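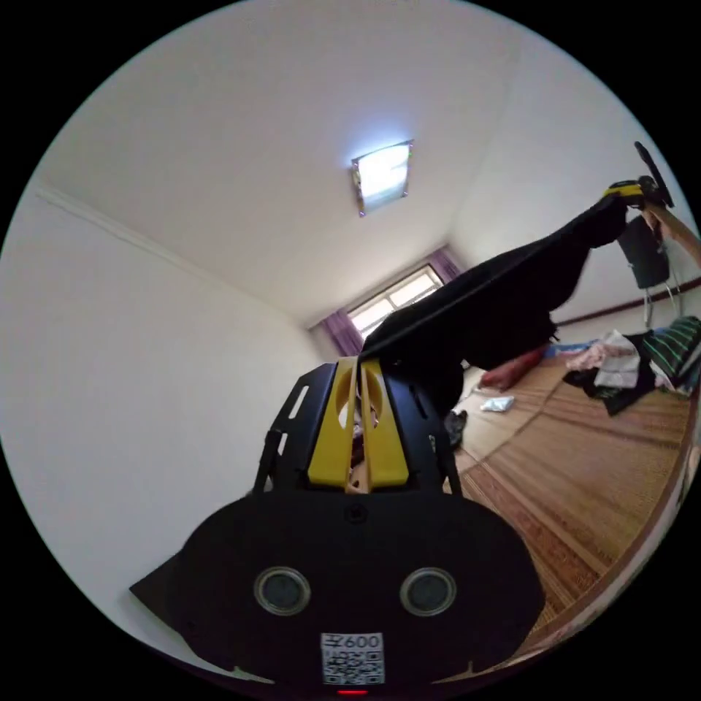
OK, laundry and bedroom thread, because I finally got to the pile and I have opinions. 1/

Black clothes first, always. I used to leave them for last, and by then it was dark out and I couldn't tell navy from black to save my life. Now I fold them in the daytime with the curtains open. 2/

Speaking of curtains — the purple ones are staying! Annag Lamont has been telling me to go beige ever since I moved in. I love you, Annag, but no. White walls, white ceiling, I need a color somewhere in there. 3/

My way with anything long and floppy: pinch one end, get the other end up high, give it one good shake, THEN fold. If you fold it straight out of the basket you're just pressing the wrinkles in (ask me how my work pants looked all of October). 4/

Someone asked about the square ceiling light with the little fancy corners. It was here when I got the place, so no link, sorry! I do leave it on even when it's bright out, lint shows up so much better. 5/

Lint roller is the Nanero one, the refill packs with 200 sheets. I go through them way too fast. The Warivetti brush looked nicer on the shelf but it just pushed the fuzz from one leg to the other. 6/

The whole pile took me 25 minutes, with a break for toast. Socks not included. Socks are their own evening and I'm not ready to talk about it. 7/

Next up is the closet, and I want slim hangers that don't leave shoulder bumps. Has anybody tried the Skadimora ones? Do they hold heavy pants or do they sag in the middle? 8/8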